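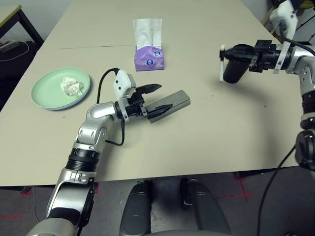

Follach, 2019-05-27

Clearing and resetting a table: handout for the second session

Bring the notes from session one, where Lucienne Arnaud went over wiping down. Today is about small things left on a shared table, and the order in which they go.

Start with rubbish. A used tissue on a plate counts as rubbish, and the plate stays where it is until the tissue has gone in the bin. Leave the tissue pack standing at the back of the table. Top it up only when the last sheet is showing.

Flat and heavy items come next. Lift them clear of the surface, as dragging marks the top. Where two tables are pushed together, keep things off the seam.

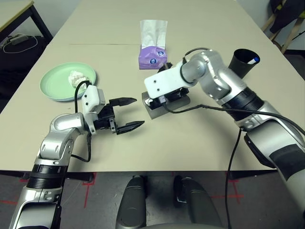 Page last changed: May 2019, R. Zavala

Pens go in the cup with the cap on. A marker standing in a round plate rolls out again, so use the cup even for one pen. If the cup leans, set it upright before you put anything else in it. Small dark items are easily missed in front of the tissue pack, so look there before you sign off.

Practice: 25 minutes in pairs, one clearing and one checking, then swap. Write down anything you had to move twice.

Reading for next time: the Watier booklet, pages 337 to 347. Copies are in the Ponce room. Ask Rocío Zavala if they have run out.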